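Backpack

A backpack is a bag carried on the back and held in place by two straps that pass over the shoulders. It is used for school, commuting, hiking and travel. Most everyday backpacks are sewn from woven nylon or polyester, and canvas and leather are also common. Sizes are given in liters, with larger trekking packs holding 60 liters or more.

Parts

The main compartment usually closes with a zipper, a drawstring or a roll top. The back panel rests against the wearer and may be padded or covered in mesh. Shoulder straps are sewn into the top seam and joined to the lower corners by webbing, which runs through a buckle or slider so the length can be changed. A short loop between the shoulder straps, called the haul loop, is used for lifting the bag or hanging it on a hook. Smaller bags often have no frame and lose their shape when empty.

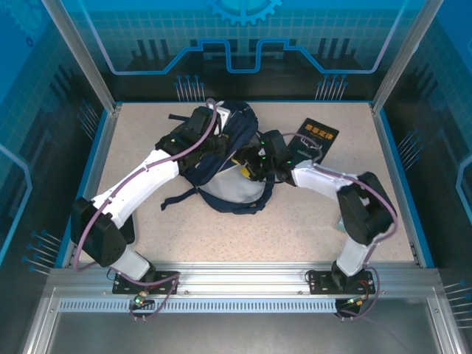 Why does an empty backpack fold up on itself?
The fabric of a frameless bag is thin and has nothing inside to hold it open, so it falls into creases wherever the seams and padding allow.

Fabric and wear

Fabric weight is often stated in denier, a measure of yarn thickness. A 600 denier polyester is common in school bags. Many fabrics have a coating on the inner face that slows water, though the seams and zippers may still leak. The coating can peel with age, leaving flakes in the bottom of the bag.

Wear tends to show first where the straps meet the body of the bag, and at the lower corners. A loose strap seam can be restitched with heavy thread if the cloth around it is sound.

Laying out and folding

A backpack is emptied before it is folded for storage. All pockets are checked, the bag is shaken out, and the zippers are closed. It is then placed on a flat surface and the body is smoothed from the center toward the sides. Long straps are tucked underneath or laid across the fabric. Soft bags can be folded in half or rolled from the bottom up. Bags with a stiff back panel are stored flat or hung.

Front pockets add thickness on one side, and a folded bag sits more evenly if they are pressed flat first. Loose buckles are fastened or turned inward so they do not catch on other items.

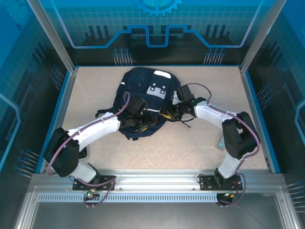

Cleaning

Most makers advise hand washing in cool water with mild soap. The bag is rinsed, turned upside down with the pockets open, and left to dry in the shade. Machine drying can damage coatings and foam padding.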